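Home | Stories | Makers | Letters | About
Filed under: Keeping & Storing

A place for every sheet: an afternoon with Mio Ogura

When I wrote to Mio Ogura to ask if I might come and talk to her about bags, she wrote back within the hour, and the whole of her reply was "Which bags? I have strong feelings about nearly all of them." I knew then that I ought to bring the larger notebook.

Mio lives in Lollmont, up the steep end, and for 22 years she has been looking after other people's flat things. Sewing patterns, mostly, and tissue, tracing paper, the odd tablecloth, letters when a family can't bear to go through them just yet. She used to do it for the costume store at Tarnomside and now she does it from home, with tea, and a radio she turns down and then forgets to turn off (we had the shipping news under most of our conversation and I grew rather fond of it).

"People think it's about boxes," she said, once we had settled. "They come to me having bought a lovely box. And I say, well, what's going in it? And they tip out a great heap of loose paper, and of course the box does nothing for that, it only hides it. You want a bag first. A clear one, with a zip along the top, and big enough that you aren't bending anything to get it in."

She likes a coloured zip best, and red above all. She went on about this for some time and I was very happy to let her.
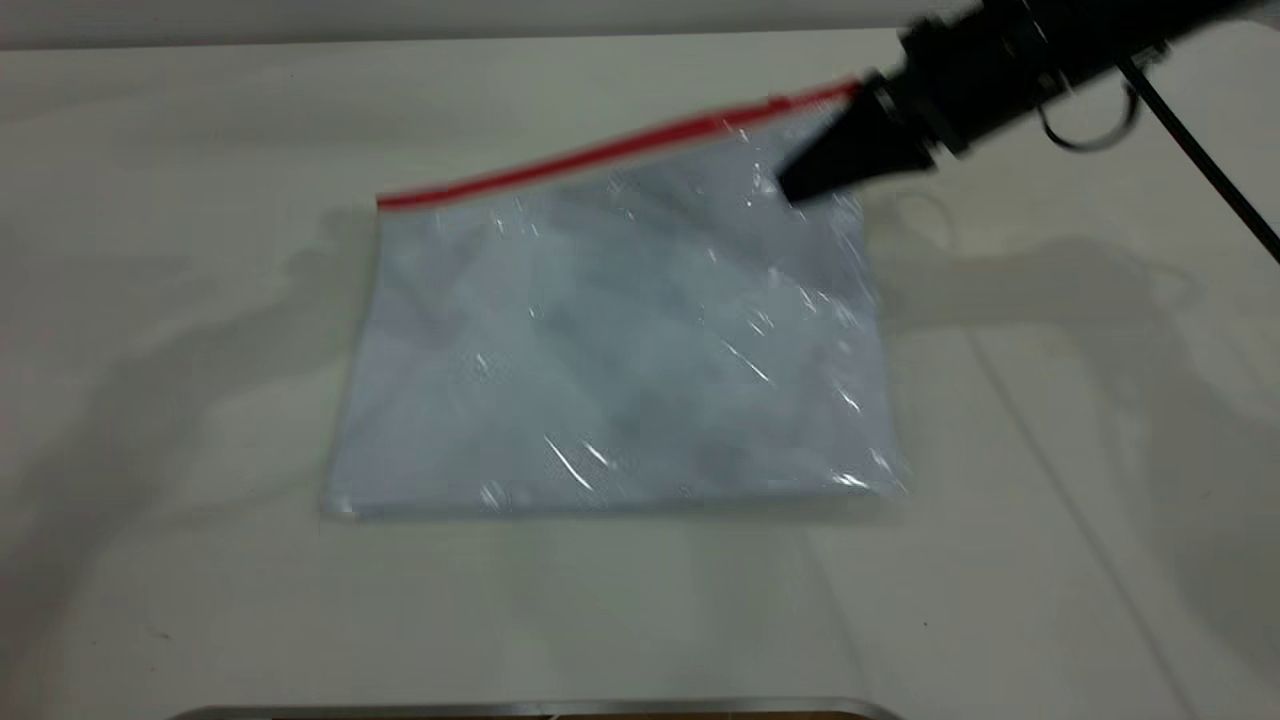

"My mother kept everything in brown envelopes," Mio told me. "Beautifully labelled, but you had to open every one, because she'd change her mind about what lived where and not change the label! So I grew up opening envelopes. When I got my first clear bags I think I must have laughed out loud. You just look. There's your pattern. There's Auntie's handkerchief. You needn't touch it at all."

I asked whether she has a method for filling them, and she does, though she was a bit shy about calling it that. The bag goes down flat on a table, a pale one if you have it, as small torn bits show up less on white and so you learn to look properly, or so she says. The sheets go in with a piece of card behind them. Then the card comes out, slowly, and she strokes the air towards the opening with the side of her hand, starting at the bottom and going up. Only after that does she close the zip, pinching it between finger and thumb from one end to the other.

"And then I go back along it," she said. "Always twice. Kanako used to tease me about it."

Kanako is Kanako Sakai, who shared the workroom at Tarnomside with her and who telephoned, as luck would have it, while I was on my second slice of cake. She was put on the loudspeaker and asked to give evidence. "She'd do it in her sleep," Kanako said. "I've seen her do it to a bag of sandwiches. But I'll tell you this, when the pipe went in November, the year we had all that water, there were 281 bags on the bottom shelf and we only lost what was in 2 of them. I stopped teasing after that. Well, for a week."

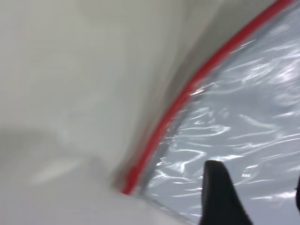 Red edging against clear film: the part of the job Mio fusses over most.

I wanted to know about creases, too, as my own bags always come out looking like a slept-in bed. Mio was kind about it. The film will wrinkle, she said, and it doesn't matter a bit as long as the thing inside isn't being pulled about. What she does mind is overfilling. "If you have to persuade it, it's two bags. Start another. They weigh nothing, they take up no room, and you'll thank yourself when you're hunting for one sleeve piece on a Sunday night."

For carrying them about she has an old Nedeljković case that came to her from a neighbour, and the bags stand up in it like records, zips to the top. She let me flick through. I stopped at one holding a child's coat pattern, much pencilled, and she took it from me and told me the whole history of the coat, which I promised not to print.

The big job this spring is a set of house linens and papers from the Grondodetti family, 367 pieces by her own list, and she is doing them a few at a time after lunch while the light is good. She isn't in a hurry and neither, she says, are they.

"I do like it when they're all done and lying flat," she said, walking me to the gate with a bit of cake wrapped up for the train. "You can put the kettle on then."

The cake, I found later, was in a zip bag.

Posted 10 May 2025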